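Diary of the Marriage Ministry Office, Candside

12/19/22. The office closed its books for the year this afternoon. 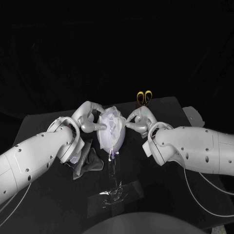
The winter course on shared prayer ended with 37 couples enrolled, of whom 13 attended from the Onitport congregation. The evenings were well kept. I had expected the session on household money to draw the most comment, as it did last year, but most of the written responses dealt with prayer itself, and with how awkward many husbands and wives find it to pray aloud in front of each other. Several wrote that they had been married for decades and had never done so outside of mealtimes.

This office has long advised couples to begin with a set prayer, read together at the same hour each day. I remain of that view. A read prayer asks little of a tired spouse, and it spares the shyer one from having to find words. The Neves parish prefers that couples speak freely from the start, and their letter on the subject was courteous and is filed with the others. I do not expect that we shall agree.

The question of the Tremen retreat is still open. The house there has offered us 2 nights in February at a charge of 400 dollars for the whole building, meals not included. The rate is fair. My concern is that the couples who most need the time away are those with small children at home, and we have no child care to offer them. A single day at Candside may serve them better – I have asked for the hall to be held until the new year.

One matter of a more personal kind. My own spouse and I have missed our evening prayer four times this month, each time on account of work done for this office. It is not proper that the course should be taught from a desk where its counsel is not followed. Beginning tonight the lamp goes out at nine, and letters will be answered in the morning.

Course booklets to be reprinted before February. The second page still gives the old hour for Onitport.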